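I went to the Kaufmann bedding works open day at Werbridge expecting to be sold a mattress, and I was not far wrong. The leaflet promised "a full look behind the scenes". What we got was a car park, a queue, a safety talk and a walk along a painted yellow line, in a group of 30, with a guide who was hard to hear over the fans.

The cutting hall was the best part. Rolls of sheeting come in from the Trutonitz mill and are laid out in layers before the blade goes through. I asked how many sheets are thrown out for faults and was told the figure was "very low". I asked how low and we moved on to the sewing room.
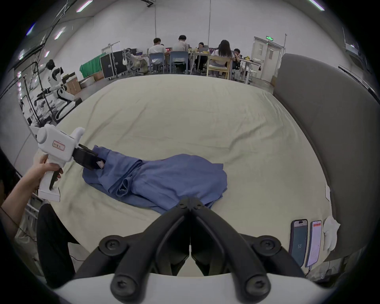

Sewing was quieter than I had hoped, as half the lines stop at lunchtime on open days. Four machines were running, all on hems. The guide made a lot of the firm's local roots, though by my reading of the wall map most of the finishing is now done at Rorport, and the Werbridge site mainly cuts, hems and packs. There is nothing wrong with that, but the leaflet could say so.

Then came the wash test. Every new cloth is put through 39 washes, we were told, and a sample is pinned up next to an unwashed one. The two samples on the board looked the same to me. They were also behind glass, and I would have liked to feel them.
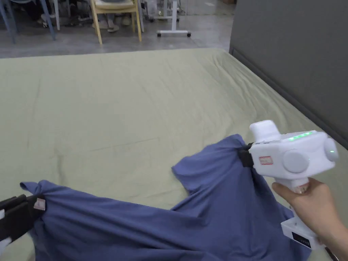

Thread count got a whole talk to itself. The top range is sold as 300 and costs nearly double the plain one. We were handed a square of each with the labels hidden and asked to pick the better. Most of my group picked the cheap one, me included. The guide laughed it off and said it takes time to notice. Perhaps it does.

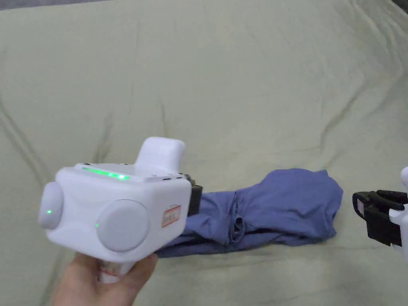
Lunch was a sandwich and a weak tea in the canteen, included in the ticket. The factory shop is at the end and you can't leave without going through it. Prices were fair on seconds, less so on anything boxed. I bought two pillowcases and have no complaints so far.

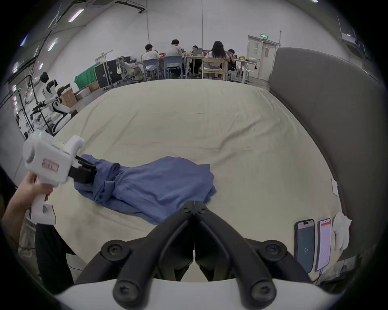 Is it worth booking for the October open day?
If you live close by and like machinery, go in the morning while all the sewing lines are running. I wouldn't make a long trip for it.

Contact | Copyright, all rights reserved | Back to top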